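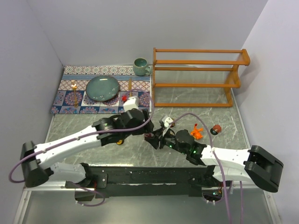
Fuvell two-arm collection kit: review after 800 episodes

We bought the Fuvell kit in January to gather demonstrations for table clearing. The task set is narrow: pick up a fork, move a mug, put a plate into a dish rack, hand a small item from one gripper to the other. The kit had to record clean, repeatable episodes with two operators on shift and very little engineering time.

Hardware

The two follower arms bolt to a shared black rail along the front of the table. Mounting both arms to one part keeps their spacing fixed, so calibration survives a table move. We moved ours twice and did not need to redo the arm-to-arm transform. White upper links and black wrists give decent contrast against our gray marble-patterned top.

The purple cables are the weak point. Each arm carries one along the upper link, with enough slack for full wrist rotation, and that slack forms a loop over the work area. In the fixed camera view the right cable can pass in front of objects near the middle of the table. We discarded 116 episodes in the first month, most of them for this fault. Clips at the elbow reduced it. Clips should be in the box.

Gripper fingers are angular and stiff. They hold a mug handle well. Thin flatware lying on a placemat is harder: the operator has to come in at a steep angle and close slowly. Glazed plates slip unless gripped at the rim. We added thin rubber pads from Vetoment, and failed plate grasps became rare enough that we stopped logging them separately.

Recording software

The kit ships with a recorder that writes joint positions, gripper state and video into one folder per episode. Start and stop are on a foot pedal. Timestamps between the arms and the camera agreed closely in our checks. There is no built-in way to mark an episode as failed. Our colleague Yeshi Abdella wrote a short script that adds a label file when the pedal is pressed twice, and we now treat it as part of the install.

Export to the Codeo format works, but it is slow. A batch of 105 episodes takes most of a lunch break on our workstation. Running it overnight is the practical choice.

Scene variation

Our first policy, trained on 600 episodes, did well with a teal plate on a patterned mat and poorly with anything else. That was our fault. The start positions were too similar, and the operators had settled into the same approach path. We now swap mats between batches, shift the rack, and leave small toys on the table as distractors. The kit offers no help with this. A printed list of random start layouts would be a cheap addition.

Compared with the Yang

We used a Yang single-arm unit before this. It has smoother joints and better documentation. It cannot do handovers, and plate-into-rack attempts with one arm took longer and failed more often. For single-object picking I would still choose the Yang.

Verdict

Good: rigid shared mount, reliable timing, simple folder layout.
Bad: cable routing, no failure label, slow export.

We will keep the kit. A second one is on order for the next task, which is folding napkins, and the elbow clips will go on before the first recording.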